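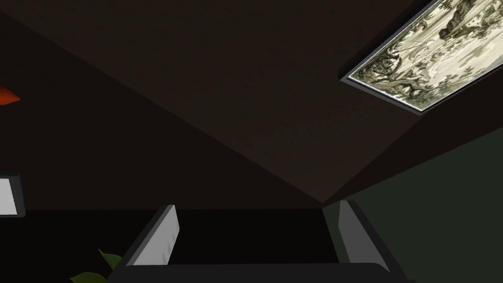
MUSIC & RADIO / KIDS EXPLAIN-IT

What does a DJ do, and what is a record label?

OK quick one this week. Lots of you asked what a DJ is for if the DJ isn't singing. Good question. Here goes.

DJ stands for disc jockey. Disc means record, the flat round thing music used to come on (and still does, sometimes). Jockey means somebody who rides or steers something. So, a person who steers the records. Sort of.

A radio DJ picks songs and talks in between. Says who is singing. Tells you something you didn't know about the band. On some stations the DJ doesn't pick at all, there's a list made by somebody else and the DJ just plays down it. Big stations mostly do it that way.

A club or party DJ doesn't talk much. Their job is no gaps. One song is ending, the next one is already playing quietly in the headphones, and they slide it in so your feet don't notice.

How do they slide it in? Beats. Tap your knee along to a song. That tap is the beat. If song one taps faster than song two, it sounds like shoes in a dryer. So the DJ speeds up or slows down one of them till the taps land together. This is called beat matching. Takes ages to learn. Computers can help now.

Now labels.

A record label is a company that helps get music out of somebody's bedroom and into your ears. They might pay for the studio. They make the records or put the songs online. They tell radio stations about it. Then they keep part of the money. How big a part? Depends on the paper everybody signed, called a contract.

Some labels are huge. Some are two people and a kitchen table. Grimow is a small one. Their first record was by a band called Penside and they made 359 copies. Every one had a number written on it by hand, which must of hurt. They all sold by August. My copy is 21, and no you can't borrow it.

Small labels often stick to one kind of music. If you like one thing on the label you'll probaly like the next thing too. That's why grown-ups get excited about a little picture in the middle of a record. The little picture is the label. Yes, the paper sticker. That's where the name came from!

Can a DJ have a label? Yep, lots do. They hear new songs all the time, and if they love one and no company wants it, they can put it out themselves.

Try it at home: pick five songs. Put them in an order so each one sounds right after the last. Slow to fast works. Play it for somebody. Did they get bored? Where? Swap those two and try again. You just made a set.

Words to know
Set: the songs a DJ plays in one go
Mix: songs joined together
Single: one main song, sold by itself
Album: a bunch of songs sold together

Next time: why does a podcast download and a radio show mostly doesn't.

Posted March 2020

COMMENTS (4)

plurncombe_kid17: i did the five songs one and my sister fell asleep on number 3

Uçar: We read this in class in Plurncombe. Could you do one on scratching please? They want to know if it ruins the record.

drumsandtoast: It wears them out a bit yeah. also its "must have hurt"

vinylmom2817: What speed are the Penside records? My son's sounds like chipmunks.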